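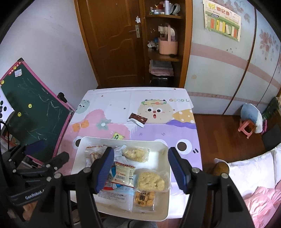

Members > Visits > Ellbridge
June – by the visits editor
Reading time: 2 minutes

Our visit to the Jeno project in Ellbridge had the subject of hand-held grippers, and it was the first time that most of our members could see this kind of work from close. The project is run by Yatsenko, a small firm which we know already from the spring meeting. We expected a hall with a safety fence. Instead, the demonstration was given in an ordinary small room, with a wardrobe, a wooden shelf and a children's chalkboard beside the table. A white plastic tray with packaged snacks stood on a cartoon tablecloth, and the grippers worked over it, each with two jaws and dark blue pads on the fingers. A person holds the tool and does the task, and the recording is later used to teach a robot the same movement.

The host explained that one session takes 30 minutes and that a good operator is trained in 6 days. I found this surprisingly long, until I was allowed to try. The trigger is light, but you must learn to look at the tip of the finger and forget your own hand. My first three packets fell back on the table. A colleague from the Killgate group did better than me and was a little proud of it.

We had many questions about the wrappers. Clear plastic is difficult for the camera, it reflects the lamp and it changes its form when it is touched. For this reason the team uses real food packets from the shop and not wooden blocks. They want 500 recordings of this one task before they change the table and begin again. At the time of our visit they had 83.

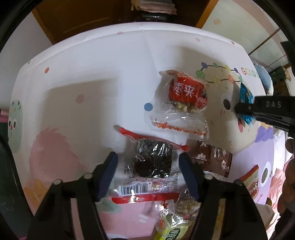

The second gripper at a turquoise foil wrapper, while a dark snack in clear plastic lies between the jaws of the first.

After the demonstration we stayed for a discussion about mistakes. Should a recording be deleted when the packet slips? The team keeps it, if the operator picks the packet up again without help. Some of our members did not agree, and the discussion continued in the corridor – also on the train, as I heard.

For those who could not come: Yatsenko will receive a second group in September, in the afternoon. The room is small, so please write to the visits desk early and say if you would like to try the gripper yourself. Bring shoes which are easy to take off. The members from Killgate will travel together again from the main station, and anybody from our side can join them.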